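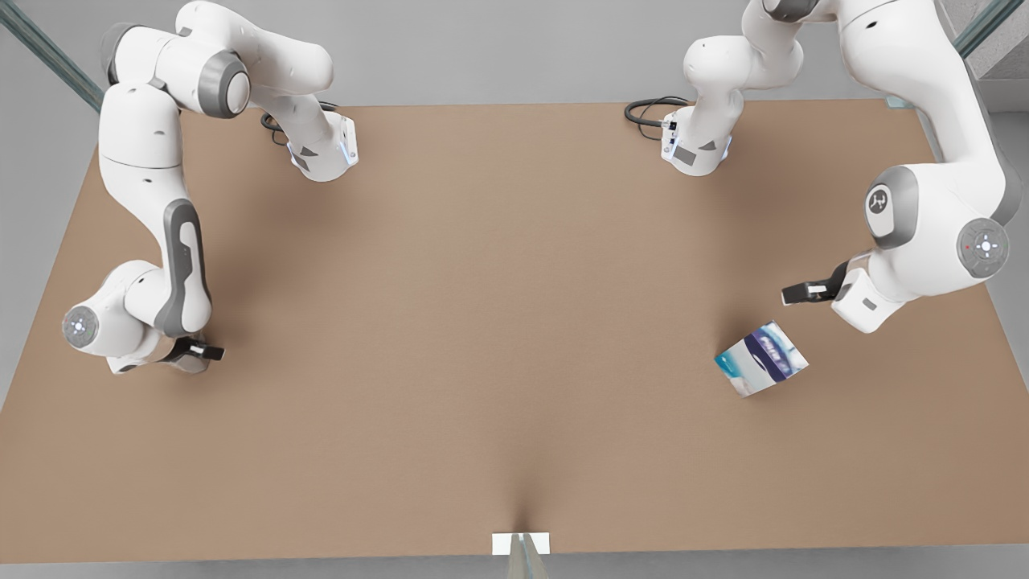
Figura 4. Dois braços robóticos junto à borda mais afastada da mesa (imagem simulada).

Configurar alertas de carteira no Clemura

O módulo de alertas do Clemura envia uma mensagem de correio eletrónico quando uma posição, um emitente ou um fundo seguido regista uma alteração. Os alertas são definidos por carteira e não passam de uma carteira para outra, mesmo que ambas pertençam à mesma conta.

Antes de começar, confirme que o perfil de utilizador tem a permissão «Editar notificações». Os perfis de consulta veem a lista de alertas, mas o botão Novo alerta aparece inativo.

1. No menu lateral, abra Carteiras e selecione a carteira pretendida.
2. Escolha Alertas > Novo alerta.
3. No campo Origem, indique Posições, Emitentes ou Fundos.
4. Introduza o limiar de variação em percentagem. O valor predefinido é 4. Para separar as casas decimais, utilize a vírgula.
5. Em Destinatários, escreva os endereços separados por ponto e vírgula.
6. Selecione a frequência: Imediata, Diária ou Mensal.
7. Clique em Validar e, em seguida, em Guardar.

Nota: a frequência Diária agrupa todos os eventos numa única mensagem, enviada após o fecho do mercado de referência da carteira. Os eventos registados depois do envio transitam para a mensagem seguinte.

Nota: as carteiras importadas do Setlow conservam os identificadores de origem. Se um identificador não for reconhecido, a validação devolve o código 1098. Corrija-o em Carteiras > Correspondências e repita o passo 7.

Atenção: cada carteira admite um máximo de 4000 linhas seguidas. Acima desse limite, o Clemura guarda o alerta no estado Suspenso e não envia mensagens.

Atenção: eliminar um alerta apaga também o respetivo histórico. Para interromper os envios e conservar os registos, utilize Suspender.

Se as mensagens não chegarem, consulte o registo de envios. O código 2303 indica que o servidor de correio do destinatário recusou a ligação. Nas instalações alojadas pela Estley, a lista de remetentes autorizados é alterada pelo administrador da conta, em Definições > Correio > Remetentes.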